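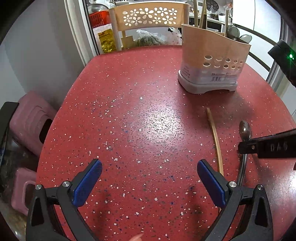 Mirela Frota

Dining Services, Ultundale College
Topic: Reusable chopsticks in self-service dining rooms

Colleagues,

Ultundale is reviewing its utensil policy ahead of the new contract period, and I would welcome the experience of other member institutions. At present the noodle counter in our main dining room provides single-use wooden chopsticks in paper sleeves. The counter serves 692 meals on an average weekday. The proposal before us is to purchase 2,000 pairs of reusable chopsticks and to withdraw the disposable ones in December, when the current supply agreement ends.

Our dishroom manager has raised two objections. The first concerns the flatware baskets, which have openings wide enough for a chopstick to pass through and reach the wash arms. The second concerns losses. I would be grateful for information on both points, and on the choice of material. Lacquered wood has been suggested by the student council, but I understand that it does not always tolerate a commercial machine.

Mirela Frota

kolby_catering
Member

Kolby adopted reusable chopsticks two years ago and has kept them. We use a heat-resistant resin product with a textured tip. The first order was plain-tipped, and diners complained that noodles slid off. I recommend that you request samples and have them tried with the dishes you serve.

With regard to baskets, standard flatware cylinders are not suitable unless they have a closed or fine mesh base. We stand the chopsticks tips up, no more than half full. A cylinder packed tightly will come out with residue at the center.

dishroom_supervisor_N
Member

I must respectfully disagree with the direction of this proposal. The cost of the utensils is small. The cost of sorting them is not. Chopsticks arrive at our return window in bowls, under napkins and inside cups, and very seldom in the tub provided for them. During the lunch period one employee was assigned to this task alone. We ended the program after 8 months and returned to forks, with disposable chopsticks available on request.

I would also ask whether the review has considered drying. Thin utensils hold water where they touch, and ours were frequently put back on the counter before they were ready.

kolby_catering
Member

The drying issue is a fair one and I should have mentioned it. We added a rack beside the clean end of the machine and do not refill the counter from the same cycle. This requires a larger stock than the meal count would suggest.

I do not agree that sorting makes the program unworkable. Our return window was rebuilt with a slot at tray height, and the problem became manageable. An institution that cannot alter its window may well reach a different conclusion.

Vadau Residence Halls
Member

Our experience may be of use on the question of material. We tested bamboo and lacquered wood in one hall. The lacquer began to lift at the tips within a term, and we withdrew those pairs. The bamboo lasted longer but darkened unevenly, and residents took the discoloration for dirt. I would advise against either in a high-temperature machine.

Losses were heaviest in the first weeks of the term and then declined. We order replacements once a year.

tray_and_trolley
Member

Has anyone consulted their local health department before making the change? Ours required a written procedure for damaged utensils, including who inspects them and where they are discarded. It was not an onerous document, but it delayed the start.

I would add that on-request service, as described by dishroom_supervisor_N, should not be dismissed. It reduced our disposable purchases by half with no change to the dishroom.

Mirela Frota

Thank you all. The return window at Ultundale is set into a tiled wall and I doubt that funds will be found to rebuild it, so the remarks on sorting are of particular concern. I will propose a limited trial at the noodle counter using the resin product, with on-request disposables kept as the alternative. I have also written to the health department regarding the procedure for damaged utensils.

Would kolby_catering be willing to share the dimensions of the drying rack?

kolby_catering
Member

Certainly. I will measure it after the lunch service and send the figures by private message, together with the basket supplier's part list.

dishroom_supervisor_N
Member

A trial is reasonable. I would ask that the labor hours be recorded separately from the general dishroom total. Ours were not, and the first report to management understated them considerably.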